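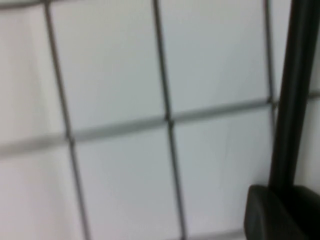
Montserrat Ochoa asks whether the joint lines have to be dry before the panels are wiped down a second time. They do, and the steps in this section are written with that drying time included.

4.3 Cleaning pale panels and the lines between them

This section applies to flat white or light gray surfaces divided by narrow dark lines, including tiled walls and grid-backed boards. For Elten boards with a removable backing, complete section 4.2 first.

You will need:
Dedura neutral cleaner, 40 ml
Clean water, 2 liters
Two lint-free cloths
Soft nylon brush

CAUTION: Do not use bleach, acid descaler or abrasive pads. Damage to the surface finish is permanent and is not covered by the Nurketer warranty.

1. Remove dust with a dry cloth, working from the top row down.
2. Add the cleaner to the water. Do not exceed the stated amount.
3. Wet one cloth, wring it out and wipe each panel with straight strokes.
4. Brush the vertical lines from top to bottom, then the horizontal lines from left to right. Use light pressure where lines cross.
5. Wipe off the loosened dirt before it dries.
6. Leave the lines to dry for 2 hours with the room ventilated.
7. Wipe the panels again with the second cloth and clean water.

NOTE: Lines may look darker while damp. Judge the color only after step 6.

NOTE: If a gray film remains after step 7, the cleaner was not fully rinsed off. Repeat step 7 only.

If sealant is to be applied, wait 72 hours after the final wipe. Use Naidoo joint sealant, part 613, and follow the directions on the container. Keep the sealant off the panel faces. Once cured, it can only be removed by scraping, and scraping will mark the finish.

Continue with section 4.4, Replacing a damaged panel.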